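Ticket 3495: Label sheets drifting down the page, last row unreadable
Product: Bilteo label module, desktop
Opened by: Pallavi Tripathi
Status: Resolved
Priority: Normal

Pallavi Tripathi wrote, 9:12 am

Hi team! First off, I love this program. I run a tiny seed swap and I've gone from handwriting every packet to printing the whole lot in an evening, so please read this as a report from a very happy user with one very stubborn problem.

My labels creep. The top row lands right where it should, and every row after that sits a hair lower than the one before. By the bottom of the sheet the variety name is printed across the gap between two labels and the sowing month is on the wrong packet entirely. My last sheet had a perfectly good beet announcing itself as "Sow in" and then nothing.

What I've tried so far:
Restarted the printer and the computer
Swapped to a fresh pack of sheets (Dastach, same as before)
Deleted the template and made it again from the built-in list
Printed the same file as a PDF and measured it on screen — the PDF looks fine to me

It started after the October update, if that helps. I have 384 packets to label before the swap and I would really like the beets to know who they are.

Support wrote, 10:05 am

Hi Pallavi, thanks for such a clear write-up. A drift that grows with every row nearly always means the page is being scaled somewhere between the file and the paper. Could you send us:

1. The printer model and driver version
2. The Scale setting in the system print window (the one that opens after ours)
3. A test print on plain paper with Show Outlines turned on, with the distance from the top of the first row to the top of the last row measured with a ruler
4. A note on how the finished labels get used, so we can suggest the right template

Pallavi Tripathi wrote, 11:40 am

On it! The printer is a Jitska inkjet, the flat one with the rear feed. The driver says it updated itself the same week as your program, which I hadn't noticed until you asked. Scale says "Fit to printable area." I'm fairly sure I never chose that.

Measured from the first row to the last, the printout comes up 6 mm too long. I did it twice, with two rulers, in case the ruler was lying.

For number 4, the packets stand upright and get sorted by sowing month, so the month has to be at the very top of the label or I can't read it while flipping through.
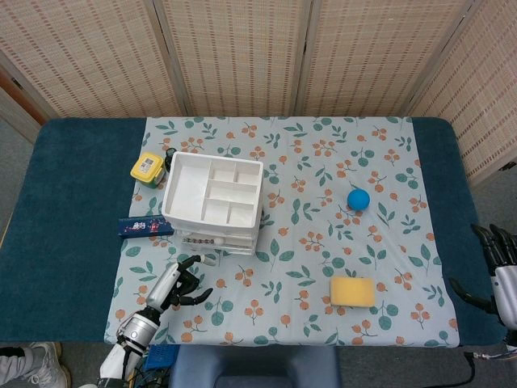

Table with the organizer, tray open.

The variety name can go lower down and smaller, that part I don't mind at all. I also keep a master list of 1,000 varieties in a spreadsheet that I import through the Chaudhary connector, and that side has been flawless. Whoever built the column matching, thank you, it saved me a whole weekend.

Support wrote, 1:18 pm

Two rulers is above and beyond! We think you have two things going on at once.

The driver update reset your scale to "Fit to printable area." On that model the setting can stretch the page as well as shrink it, depending on which margins the driver reports. Please change it to "Actual size" and save it as the default in the printer's own preferences. If you only change it in the print window it will go back the next time you open the program.

The second part is ours. Templates made from the built-in list after the October update store the row pitch rounded to a whole point. On a short sheet you would never see it, but on yours it adds a small extra drift. To get around it:

Open the template and choose Edit Layout
Switch units from points to millimeters
Retype the vertical pitch from the label maker's sheet
Save under a new name

Please run another plain paper test before you use real labels.

Pallavi Tripathi wrote, 2:31 pm

IT WORKS. Oh, I am so pleased. I did the scale setting first and printed, and nearly all of the drift was gone. Then I retyped the pitch and printed again, and the bottom row sits dead center in its outline. I held the page up to the window over a blank label sheet and everything lines up all the way down.

One small question while I have you. Can I make the month bold without making the variety name bold too? They're in the same text box at the moment.

Support wrote, 2:50 pm

Wonderful news! Yes, double-click the text box, select only the month field in its brackets, and press Bold. The formatting sticks to the field, so it carries through to every imported row. If it spills onto the name, put a line break between the two fields and try again.

The rounding bug is logged and a fix is planned for the next release. Your renamed template will keep working after the update, so there's no need to redo it.

Pallavi Tripathi wrote, 3:26 pm

Bold months, plain names, first real sheet printed and stuck down. Please go ahead and close this one. Beets are next!

Ticket closed by Support, 3:30 pm
Resolution: Driver scale set to Actual size; vertical pitch re-entered in millimeters.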